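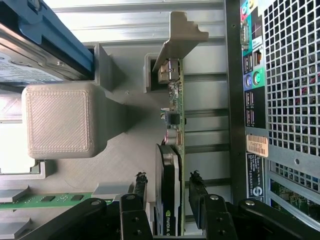
November 19, 2023

Got to the shop at 7:40 and had the arm warmed up before anyone else came in. The plan was 70 episodes of the graphics card task. We finished with 64 usable and six thrown out, so I'm short, and I'll have to make it up on the next session. The running total for the card task is now 264. The target Bitus gave us is 2,000 across all the desktop parts together, with the card, the memory and the drive weighted the same, so the card is in better shape than the others.

Most of the morning went to one thing, the start pose. I had been letting the operator begin each episode with the gripper wherever it ended up after the last reset. That was fine for the first batch back in August, when we only wanted variety, but the training people at Okafor looked at the last upload and said the first two seconds of nearly every episode were wasted. The arm drifts around over the case while the person at the leader arm gets their bearings. They asked for a fixed region to start in, a box the size of a shoebox above the case, and random inside that. I wrote a small script that picks a pose and drives there before recording begins. It took until 9:30 to get it to stop picking poses where the wrist camera was looking at the wall.

First block, 20 episodes, card out of the holder and back in. Good block. I drove all of it myself. The trick with the card is to take it low, on the shroud, and keep the fingers square to it. If one finger touches first the card leans, and then the top end binds in the holder and you spend ten seconds wiggling. I don't throw out the wiggling ones. Okafor wants recoveries in the set, as long as they end in a proper placement, and I mark them with an R in the notes column. There were four Rs in the first block.

Second block was another 20, with the case turned on the bench. I turned it a quarter turn for ten and then a bit less than that for the other ten. Turning the case changes everything for the driver even though it changes nothing about the job. My hands kept wanting to go the old way. Times went up from eleven seconds to nineteen on average and came back down to fourteen by the end. I wrote the times down because somebody is going to ask whether the slow ones should be filtered, and I would like to have an answer ready. My answer is no. They are slow because they are careful.

The fingertips are getting bad. The rubber is ragged on both sides now and it grabs unevenly. I have been putting off changing them because every change of tips shows up in the data as a small jump, and I wanted the card set to be all on one pair. That was a mistake in planning. If the tips wear the whole time then they are never one pair anyway, they just change slowly. I'll print the next set of backing pieces tonight and put new rubber on before the next session, and write down the episode number where it happens. From now on I'll swap them at fixed counts.

Lunch at the bench. Ate half a sandwich and copied the morning's files to the second drive while I did. The copy was slower than it should be and I suspect the cable. Swapped the cable, no difference. Swapped the port, fixed. Put tape over the bad port.

Afternoon was worse. The third block was supposed to go quickly and we lost four episodes out of the first eight. Two were dropped frames on the wrist camera. The recorder doesn't stop when that happens, it just writes the same picture again, so you don't know until you play it back. One was a real drop, the card slid out of the grip on the way over and landed flat. I looked it over and it seems all right, and it never gets powered anyway, so it went straight back to work. The last one was my fault. I pressed the end button while the fingers were still closed.

I stopped there and did what I should have done weeks ago, which was add a check to the recorder that compares each frame with the one before it and beeps if five in a row are identical. It beeped constantly at first because the arm sits still at the start of every episode and the picture really does hardly change. I made it look at the frame timestamps too and then it was quiet. It beeped once for real later on, so that was an hour well spent. I then ran it over everything from this week and found three more bad ones that had already been counted. They are out of the total now. The 264 is the number after taking them away.

Someone from Stotik called at 2:15 about the fixture plates. They want to print the next run for us at their place in Bostimville and asked whether the holder slots could be two millimeters wider. I said one. Two would make the placement too easy, and a policy that learned on it would fall apart on a real slot. They said one was fine but that it means a new file and they would not start until they had it. So I have to redraw the plate. I'd like to fix the post while I'm in there – it sits right where you want to bring the wrist around, and I've bumped it more than once.

Fourth block, 20 more, and for this one I handed over the leader arm and did the resets myself. It's good to have more than one person's hands in the set. Different people come in from different sides, and left to myself I do the same thing every time. It was also good for me to watch. From the chair you can see how much the driver depends on the wrist view and how little they look at the case itself. Near the end of the placement the card hides the slot from the wrist camera, and everyone slows down at that same point and goes by feel, except that there is no feel on this rig, only the motor current on the side screen. I would guess the policy will be weakest right there. I put that in the notes for Okafor and suggested that we record the side camera for all of the next batch. It means more storage.

The last of it was labeling. Each episode gets a line of plain language, and I have been lazy about varying it. Nearly all of the first hundred say "pick up the graphics card and place it in the holder" and nothing else. I went back and rewrote forty of them by hand. It's dull work and it has to be done by a person who knows which episode had what in it. I stopped when I noticed I had written "video card" eleven times in a row.

Uploaded at 5:50. Checked the file count on the far end and it matched. Powered down the arm, put the cover on the leader, swept up bits of black rubber from under the bench.

For next time:
New tips, note the episode number.
Six episodes to make up on the card, then start memory.
Redraw the plate, slot plus one millimeter, move the post.
Order a camera cable with a locking end. The one we have works loose.
Ask Bitus whether the 2,000 includes the R episodes or not. I have been assuming it does.

Home by 6:30. Wrists sore, the right more than the left. I should set the chair higher.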